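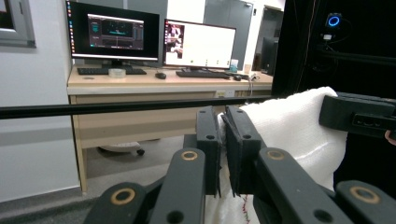
Chapter 5
Linen and Laundry

Hotels sell sleep, but much of what they handle all day is cloth. Sheets, pillowcases, bath towels, hand towels, bath mats, robes, napkins and tablecloths move through the building in a loop that never stops. In most full-service hotels, linen is one of the largest costs in the housekeeping budget after wages. A manager who understands how it moves, how it wears out and where it goes missing can save a good deal of money without the guest noticing any change.

After reading this chapter, you should be able to:

Explain the term "par" and set a par level for a small hotel
Follow a towel through each stage of the linen cycle
Compare an in-house laundry with an outside contract
Identify the main causes of linen loss
Carry out and record a linen inventory

Key terms: par level, linen cycle, discard rate, soil sorting, extraction, rental linen, reject

Opening Case: The Missing Towels at the Skendport

The Skendport is a mid-priced hotel near a ferry terminal. It has its own laundry in the basement, with washers and dryers that were put in when the hotel opened. In November, the new executive housekeeper, Uriel Alvarado, found that room attendants on the upper floors were finishing late. When he asked why, they told him they were waiting for bath towels. Carts went up half full in the morning, and attendants had to come back down after lunch for the rest.

The purchasing records showed that the hotel had bought 3,000 bath towels since the spring. On paper, that was more than enough. The general manager thought guests were taking them and wanted to place a card in each bathroom listing the price of a towel. Alvarado asked for time to do a full count first.

The count began at 11 at night, when few towels were moving. Staff checked the floor closets, the carts, the laundry, the pool area and the rooms that were not occupied. Occupied rooms were given the standard setup number. The results surprised the general manager. Towels lost to guests were a small part of the problem. Many had been pulled out of use as cleaning rags by the kitchen and the maintenance shop. Others were sitting in a storeroom behind the pool, bagged and waiting to be washed. A large share had gone into the reject bin with makeup or shoe polish stains and had never been treated or written off.

Alvarado did not order new towels. He set up a bin of dyed rags for the kitchen and maintenance, added the pool storeroom to the evening pickup, and gave one laundry worker the job of going through the rejects each afternoon. The late finishes became less common over the next several weeks, although they did not stop completely. The dryers were still too slow on busy days, a problem we will return to later in the chapter.

Questions of this kind come up in every hotel. Is there a shortage of linen, or is the linen in the wrong place? The answer depends on good records, and good records depend on a shared set of terms.

5.1 What Is a Par Level?

One par is the amount of linen needed to set up every guest room once. If a hotel needs one set of sheets on each bed and a fixed number of towels in each bathroom, the total of all those items is one par.

No hotel can run on a single par. While one set is in the room, another is being washed, and a third is on the shelf ready for use. Linen also needs time to rest. Cotton that goes straight from the dryer to the bed and back to the washer wears out faster than cotton that sits on a shelf for a day between uses. Hotels that send their linen out need more, as part of the stock is always on a truck or at the plant.

Par is figured separately for each item. A hotel may be well stocked in sheets and short of hand towels, and an average of the two would hide the problem. The room setup must also be written down and followed. If the standard is 2 bath towels per room and attendants leave an extra one to save themselves a trip, the par figure is no longer correct -- and the floor closets will run short by the afternoon.

Section 5.2 follows the linen cycle from the guest room to the laundry and back, starting with how soiled items are collected and sorted.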